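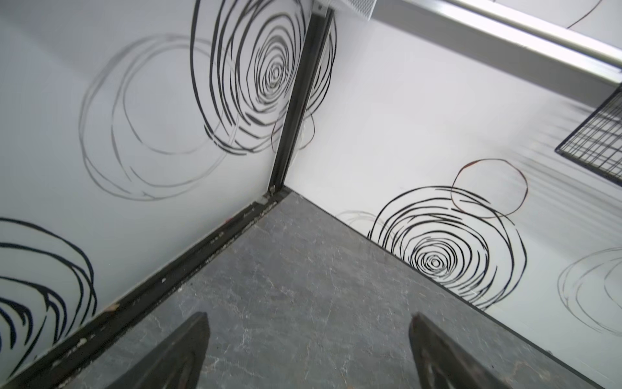
Sedau footbridge closure fight heads back to court | Local News | 2019-12-21

Opponents of a plan to close and tear down the old Sedau footbridge won a short delay Friday night's council vote could not give them, after a judge agreed to hear their complaint before crews move in.

Correction: an earlier version of this item said the vote was at night. It was in the afternoon, and the reference to a day has been left in above by mistake.The order came through just before the council offices shut for the holidays. No demolition work until the hearing. Fencing can stay up, and the bridge itself stays closed to walkers and bikes.

The bridge went up in 1824 and links the lower town with the rail yard side of the river. The city wants it gone to make room for a wider road crossing, part of the Georgiev redevelopment. Contractor Elano was due to start on the east stairs right after the vote.

"We got the call and people just started hugging in the street," said Tegan Treloar, who has run the campaign to keep the bridge since October. "It's a delay. We know it's a delay. But there's still a bridge to argue over."

Protesters have kept up a camp at the east end for weeks. Tents, a soup table, a lot of wet cardboard signs. Four of them chained themselves to the railing on the morning of the vote and were led away by police after two hours. All four were released without charge. Police said the protest was loud but peaceful and that one officer was treated for a cut hand.

The mayor's office was not happy. Deputy mayor Zlatko Babić said the city had followed every step it was asked to follow and that each week of waiting costs money.

"The bridge is not safe. Our engineers said so and then we asked other engineers and they said so too," Babić told reporters outside city hall. "I like old things as much as anyone. I don't want one falling in the river with people on it."

Opponents say the engineers were only asked if the bridge was safe now, not if it could be fixed. Their complaint says the council never saw a repair estimate before it voted, and that one was drawn up by a small firm, Fliltum, and then left out of the papers handed to members. The city says the estimate came in late and was incomplete. Fliltum did not return calls.

The vote was close. The plan passed by two votes after a long and at times bad tempered meeting, with eight speakers from the public and a break when someone in the gallery would not stop singing. Council member Nataša Radulović, who voted against, said she had asked twice for the repair numbers and was told they were not ready.

"I would of voted no anyway, probably," she said. "But some of my colleagues might like to know what they were voting on."

Krum Kovačević, who voted for the plan, said the complaint was a stall and nothing more. The new crossing has been promised to the rail yard side for years, he said, and residents there are tired of driving the long way round to reach a doctor or a school.

That view is easy to find across the river. Decha Yimyam, who runs a tire shop near the yard, said he has no strong feelings about the old bridge and strong feelings about the traffic.

"My customers sit in that line every morning. Every evening also," he said. "Save the bridge, fine, put it in a park. Just build the road."

Moving the bridge has in fact come up before. A plan to take it apart and rebuild it upstream was dropped as too expensive, and neither side seems keen to bring it back. Treloar called it "a bridge to nowhere over a ditch." Babić said teh city had no land set aside.

No date yet for the hearing. Court staff said it would be set in the new year. Elano said its crew would be sent to other jobs in the meantime and would not say if it plans to bill the city for the delay.

The camp is staying. Organizers were asking for dry firewood, blankets and a working generator. The detour for walkers and bikes is by the mill road crossing, lit until midnight. The number 8 bus is stopping on both sides of the river while the closure lasts, and riders with a bridge pass can use it free.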